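Fri 10 January
2 min read

So the great container cull is finished, and I have one survivor I'm happy with! I pulled everything out of the low cupboard after breakfast (19 lids, 8 tubs, you do the math) and spent far too long on the floor trying to marry them up. Most of it went in the recycling. The plain white one from the Pondard set got a good scrub and went up on the table while I wiped down the shelf.
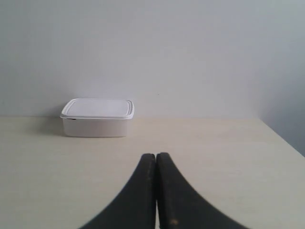
White tub, lid on. The keeper.

I do love a rectangle. Round ones waste so much room in the fridge, and the old Loresetti bowls never stacked anyway, they just sort of leaned. This one's going to be for rice, I think, or maybe the almond cookies if I get around to making them on Sunday. 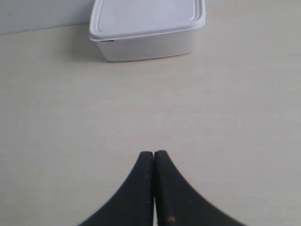
Oh, and I need to buy shelf liner, the old stuff peeled up in strips and took some paint with it. Might try the Pronberg kind again. Soup for dinner, leftover bread, early bed. My knees are killing me.

Recent entries
The spice drawer, part two
Oranges from Cáceres
Seven jars of marmalade
Why I gave up on the bread bin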